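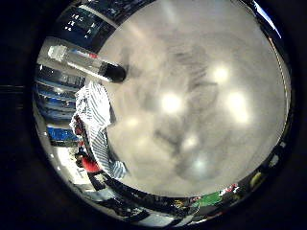
Xuelian Lü wrote in to ask whether a pocket guide to the veto is worth having when the whole process is online for free. Fair question! I sell the thing, so take my answer with a grain of salt, but yes, I think it is.

I put together the Skurkness Veto and Override Desk Chart after one too many evenings with a pile of browser tabs open, trying to work out what happens to a bill once the president sends it back. It's a fold-out chart, printed on both sides. Side one follows a bill from final passage to the president's desk. Side two covers overrides — the two-thirds vote in each chamber, the pocket veto, and where joint resolutions fit in. 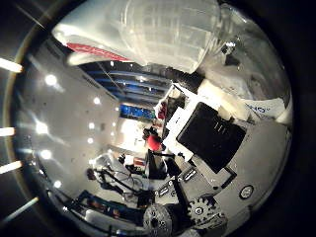 The first printing was 1,000 copies and I have 438 left. After that I'll probably redo the pocket veto panel, which a couple of teachers told me was a bit crowded (they were right, the type is small).

What you get:
Desk chart, folded, 2 sides
Booklet with 37 short entries, from "adjournment" to "yeas and nays"
Plain envelope, no plastic sleeve

I also carry the Bianchini wall version, same content but bigger, and that one ships in a tube. Please don't order both by accident — the names look alike in the cart and I've had to refund people.

It doesn't take sides and it doesn't cover state governors. I'm working on a governors' chart under the name Cleltimon and hope to have it ready in December. Email me if you want a note when it's up.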